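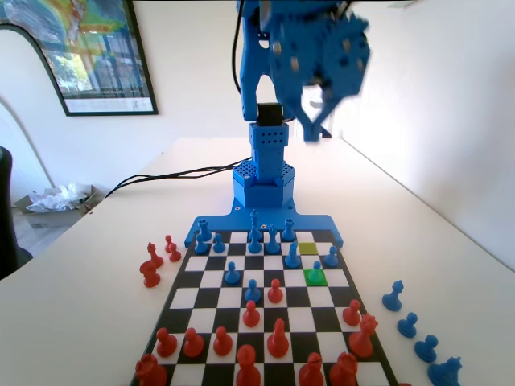
3 August 2020

Since April I wait for news about our ice rink, and last week it finally came. Grodamcombe will keep its hockey team for the next season, but we will play our home games in Grernberg. For the people who don't know the area, this is a drive of more than one hour, and the last part is a bad road with many lorries.

I try to be fair. Our old hall needs a new cooling plant and the roof is leaking above the away bench. The town has no money for both. The hall in Grernberg has 4000 seats and it was built for a club which doesn't exist any more, so they are happy to have us. The rent is low, as I understood it from the letter.

But who will fill these seats? Our average last winter was 429, and I think I know most of these faces. When I made a small survey in our supporters' group, over 200 answered, and the most common answer was "some games, if there is a bus". The club says that Tanoli, the bus company, will make an offer. I have not seen any price yet. If the ticket and the bus together cost too much, families will stay at home – and I can't blame them.

What worries me more is the juniors. They will train in Loter, on the small outdoor ice, which opens only in November. Last year it was closed for 10 days because of rain. A boy or girl of eight years who cannot skate in autumn will choose football, and later we will wonder why we have no defenders.

I have renewed my season ticket anyway. It is the same price as before, and my seat is now in block C, row 7, behind the goal. I never liked to sit behind the goal.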